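Mon bureau numéro 016, et pourquoi je défends les petites boîtes en plastique

Je vais me faire des ennemis chez les minimalistes, tant pis. Depuis que Tirkach a refait tout l'étage en janvier, on ne jure plus que par le bureau nu : un plateau blanc, un écran si on en veut un, et basta. Mon amie Areti Karras trouve ça reposant. Moi, au bout de deux jours, je cherchais un crayon dans mon sac, sous mon manteau, sous mon sandwich...

Alors j'ai ramené un organiseur. Bleu clair, en plastique, avec des cases de toutes les tailles et un petit tiroir gris devant. Il m'a coûté 23 euros, ce qui est trop cher, je sais, Hiếu me l'a assez répété ! Mais je m'y suis attachée – le bloc de papier bleu pâle au milieu, les crayons bien serrés à droite, le stylo noir qui penche comme il veut. Je ne range pas ce stylo droit, j'ai essayé, il repart de travers.
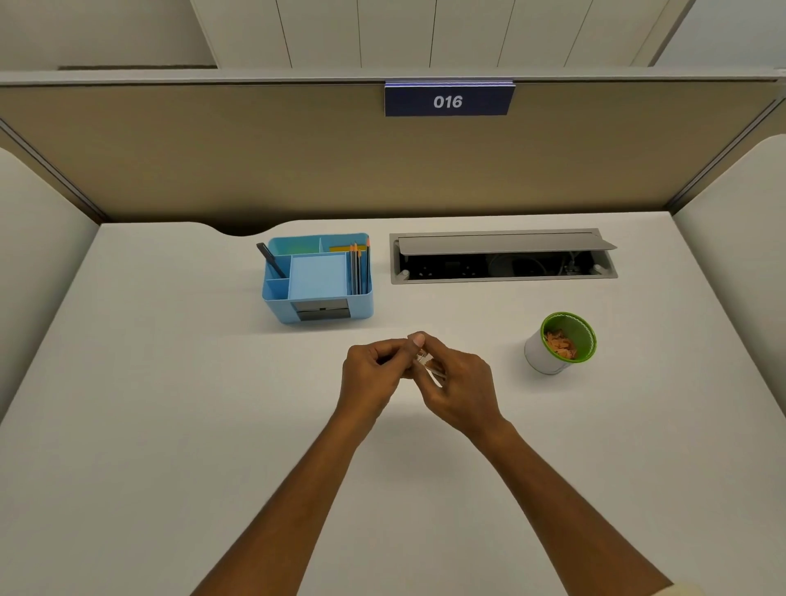
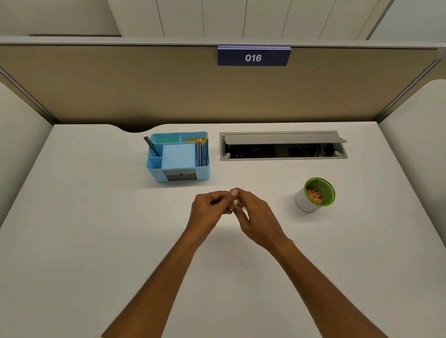
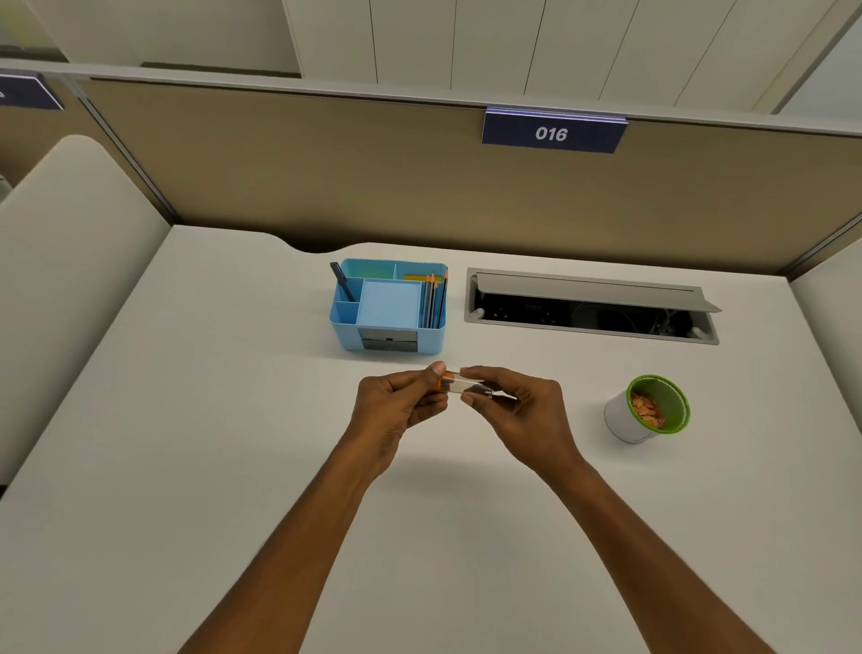 L'organiseur bleu à sa place, au fond du plateau, côté gauche.

Ce que j'aime, c'est qu'il reste de la place devant. On me dit toujours qu'un accessoire en appelle un autre, que dans six mois j'aurai une plante, trois tasses et une grenouille en céramique. Eh bien non (bon, la grenouille, j'y ai pensé). Tout ce qui sert tient au fond, et pour une bricole minuscule qui demande les deux mains, j'ai un grand espace blanc où poser les coudes.

Pareil pour la trappe à câbles dans le plateau, avec son cadre gris argenté. Quelle bonne idée, cette trappe ! On soulève le couvercle, le fouillis est là-dedans, on referme et on n'y pense plus. Curieusement, aucun minimaliste ne s'en plaint, alors que c'est exactement le même principe que ma boîte : donner un coin au désordre.

Donc gardez vos plateaux vides si ça vous détend. Moi je garde mes post-it jaunes et mes crayons taillés, et si Areti veut m'en emprunter un, elle sait où se trouve le 016.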